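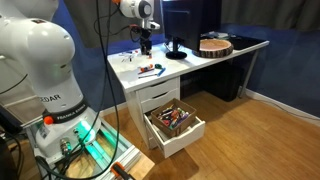
Reading Out Loud with Linnea Haugen

Linnea Haugen has been teaching poetry to teenagers for 20 years, and when I ask her which poem she starts them on, she laughs and pours us both more coffee before she answers.

"I start with one I don't understand myself," she says. "I read it to them twice, slowly, and then I sit down and wait. Somebody always gets cross with it, and once they're cross we have a lesson!"

Lately the poem has come from Juturari, the second collection by Odair Rezende, which she found on a friend's shelf one June and, she admits, has yet to give back. It's a book about a river town and the people who leave it, and almost 300 pages long, so she picks out only 4 pieces for the class. Her favorite is "Lakonau," in which a grandmother names every boat she remembers and then stops in the middle of a line.

"The kids want to know what happened to the last boat. I tell them I want to know too. One girl wrote me six pages on that missing half line, and I kept them — they're in my desk with the good scissors."

She is less patient with the study guides. The one her school used to hand out told students what each image stood for, and she found the same sentence about water in essay after essay. Now they write a first response by hand, before they've looked anything up, and she doesn't mark the spelling.

I wondered whether she wrote poems of her own, and she was quiet for a bit, looking for a spoon.

"I used to. Gunnel Hedlund taught me when I was fifteen, and she read everything I gave her, even the dreadful ones about horses. I think I write lesson plans the way I used to write poems, late and in a bad mood."

In the fall she'll add a few of Rezende's early sonnets, if the photocopier holds up.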